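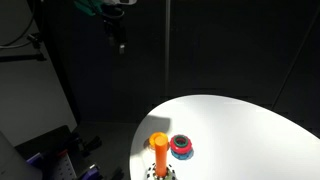
Week 4 handout: Stacking toys and the toddler table
Play Materials in the Early Years, Kelitz course
Updated Aug 22, 2024

Stacking toys are so familiar that most of us stop looking at them by the time we are grown, and I would like us to spend this session looking at one again, slowly, as if it had just come out of the box. A peg on a base and a few rings with holes in them make up the whole toy, and yet a child can come back to it for the better part of two years and be doing something different with it every few months. When you set one out, think about where the rings go before the child ever sits down. With the orange peg standing bare and a few rings piled beside it, dark green on top of red on top of blue, the pile is already a kind of stack, only one without a peg, and plenty of toddlers will take an interest in the pile first and leave the peg for later. Let them! They are still learning about rings.

What we covered last time, in short

We talked about filling and emptying, and why the emptying comes first. A baby who tips every block out of a basket has done a whole piece of work, even if it looks to the rest of us like a mess on the rug. Please keep your notes from that session handy, as the same idea comes back today. Taking rings off a peg is emptying. Putting them on is a good deal harder, and there can be a long stretch of weeks (longer than families expect, usually) between the one and the other.

What the hand has to do

Try it yourself with your eyes half closed and you will feel how much is going on. The ring has to be picked up by its edge, or with a thumb through the hole. It has to be carried, more or less level, to a spot over the peg. Then the hole and the tip of the peg have to meet, and the hole is the one part of the ring the child can't see very well, what with fingers and the ring itself in the way. After that comes the part I find loveliest to watch, which is the letting go. Many younger toddlers get the ring right over the peg and then hang on to it, pressing and pressing, because opening the hand on purpose is a skill all its own.

A peg with a rounded top is kind to beginners. The ring can come down a little off center and still find its way. A plain straight peg is also more forgiving than a tapered one in another sense: any ring fits anywhere, so there is no wrong order and the child can't be "corrected" by the toy. Tapered pegs have their place, but I would hold them back for the older end of the group.

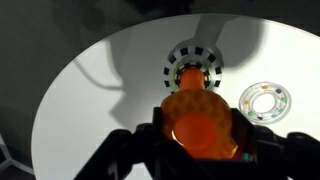 Figure 2. Black-and-white checkered band at the center of the tabletop.

Pattern and color

Strong contrast draws the eye, and very young children will often stare at a checkered or striped part of a toy for longer than at a plain colored one. Keep this in mind when you choose. If the liveliest pattern is down low, a baby may well ignore the peg and pat at the bottom of the toy, or try to pick at the squares with a fingertip. It is a perfectly good use of the toy, and you should write it down as such in your observation.

As for color words, go gently. It is tempting to turn every ring into a quiz ("What color is this one? And this one?") and I have done it myself more often than I care to admit. A child who is busy lining up a hole with a peg has no attention to spare for your question. Name the color once, when you hand the ring over or when the child looks up at you, and then be quiet for a bit. "You have the red one" is plenty.

The table

Many of you asked about tables after the site visit to Provarmont, so here is a longer answer than I managed to give on the day. For a first stacking session I like the floor, but a low table has real points in its favor once a child can stand steadily. The arms are free, the toy is at chest height, and a second child can come around the other side.

A smooth white top makes bright rings very easy to find, and it wipes clean with a damp cloth. On the other hand it can be glossy, and under a strong light you get glare and hard shadows lying right across the place where the child is trying to work. Crouch down to the child's height and look. If the light bounces into your eyes, turn the table or move it, or draw the blind partway. Smooth tops also let light rings skate about, so expect some chasing.

Check the legs, too. A round or oval top on one central pole leaves lots of room for knees and feet, and there are no corners to bump, but a child who leans hard on the rim is leaning a long way out from the pole. Press down on the edge yourself, all the way around, with more weight than feels polite. If the base lifts at all, use that table for something else.
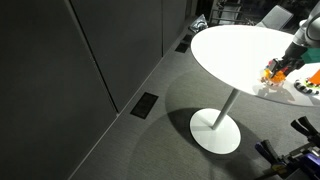
Then there is the matter of what happens to a ring when it goes over the side, as every ring does sooner or later. Carpet is a good friend here. It takes the noise out of a dropped toy and keeps it from rolling off to the far end of the room. Look along the walls for gaps and floor grilles and anything else a small part could slip into, and set up well away from them. I would also walk the floor once before the children come in and once after they leave, picking up as you go.

Setting out and putting away

Set out the peg and only a few rings to begin with. You can always add more. Put the toy near the middle of the table for two children, or closer to the edge for one, so that nobody has to climb. Bring a small tray for the rings if your group is at the tidying age, and make the putting away part of the play: the last rings can go on the peg instead of in the box, and the whole thing can be carried to the shelf in one piece. The shelves in the Camwood room are labeled on the left-hand side, and stackers live on the second one from the bottom.

The Mujić storage tubs are back in stock in the materials closet. Please write your group number on the lid, as 13 of the 100 we bought last October have wandered off.

For next time

Watch one child with one stacking toy for as long as the child stays with it, and write down only what the hands do. Leave out what you think the child was trying for; we will get to that together in class. A page is enough. Bring your notes and, if you have one at home, a stacker of any kind. Chipped ones are very welcome, and so are the ones with a ring missing.

Spare copies of this handout are outside room 955.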